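Contributor FAQ: Cup and Rack Recordings, Bench 2

These are the questions we get most from people joining the Plandurgate recording sessions at Griffiths. If yours isn't covered, leave it on the sheet by the door and it will be added when the page is next updated.

What are we recording?

Plastic cups starting out on a tray, and a drying rack set somewhere on the same table. The arms are guided by a person through the whole job: pick up a cup, carry it across, place it on the rack. Each run from start to finish is saved as one example. The learning system is trained on the saved examples and later has to do the job without a person guiding it.

How many examples are there so far?

The cup set stood at 1,286 accepted examples at the end of August. Rejected runs are kept in a separate folder and are not in that number.

Why is there tape all over the table?

The grid is for setting start positions. Before each run the session screen gives you a square for the tray and a square for the rack. Put them there by eye. You don't need to line anything up with the edges of the tape, and a tray that sits a little crooked or crosses a line is fine.

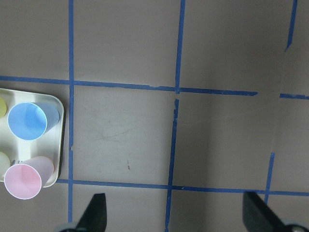
Can the cups be lying down at the start?

Yes. The session screen says "upright," "on side" or "mixed." For "on side" and "mixed," set the cups down loosely and leave them where they settle. Please don't point all the mouths the same way. If a cup rolls off the tray before you press start, put it back. If it rolls off after you press start, keep going and pick it up with the gripper if you can reach it.

The tape is coming up in places. Should I fix it?

Press it down if it is loose enough to catch on a cup. Otherwise leave it. Small gaps and torn ends have been in the recordings from early on and don't need to match from day to day. Don't re-tape the whole table without asking first, as that changes the grid for everyone.

Does it matter what is on the side table?

Not much. Pendants, cups waiting their turn and personal things can stay there during a run. Keep them off the taped surface, and keep the red stop button on the nearest pendant clear so you can get a hand to it.

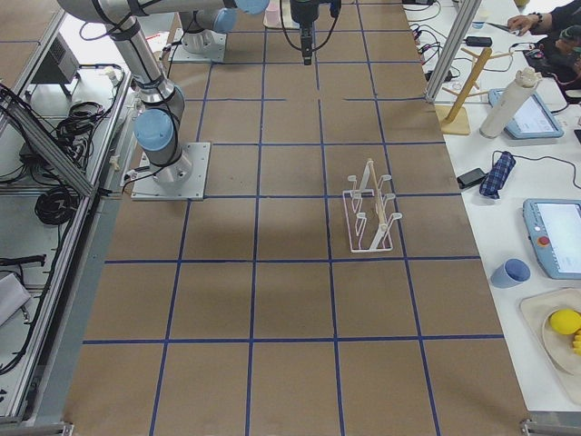

Where should I stand?

Beside the table and out of reach of both arms. The fixed cameras may pick up a hand or a sleeve at the edge of the view, and that is accepted. A hand over the taped area during a run is not, and the run has to be thrown out.

How long is a session?

A normal block is 25 runs, then a break. Most people do two blocks. If you feel yourself getting sloppy partway through, stop and log a short block. Short blocks are useful - tired ones usually get rejected in review.

Do I have to use both arms?

Use whichever arm is closer to the cup. The other one can stay raised and open until you need it. Passing a cup from one gripper to the other is allowed only when the session screen says "handover," and those runs are stored under their own task name.

Which cup do I pick first?

Any cup, unless the screen names a color. Try to vary it over a block. An early batch had nearly everyone starting with the cup closest to the rack, and the system trained on it did poorly when that cup was missing.

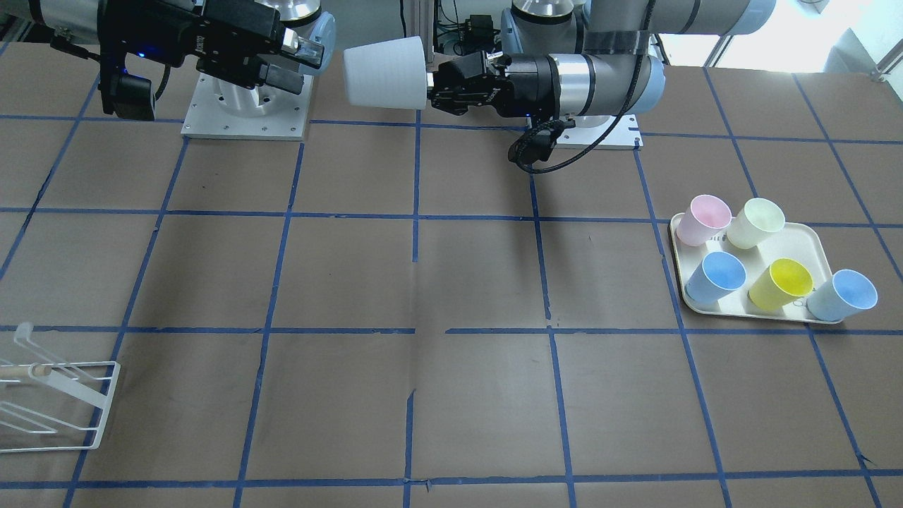

What if I drop a cup or miss the rack?

Try again within the same run. A miss followed by a clean second try is a good example, and we want some of those. Mark the run "recovered" when you save it. If the cup leaves the table, stop, mark the run "failed" and reset.

Should I move fast?

Move at a steady pace. Long pauses cause more trouble than slow motion. If you need to think, do it before you press start.

Who checks the recordings?

Every run is played back in Aslow, our review tool, by someone other than the person who recorded it. The reviewer looks for missing camera views, hands over the table and the wrong task name. Results are posted on Tuesday.

Can I get a copy of the data?

Not yet. The cup set is planned for the first Bresetent release, together with the setup notes. Contributors will get the download link by email.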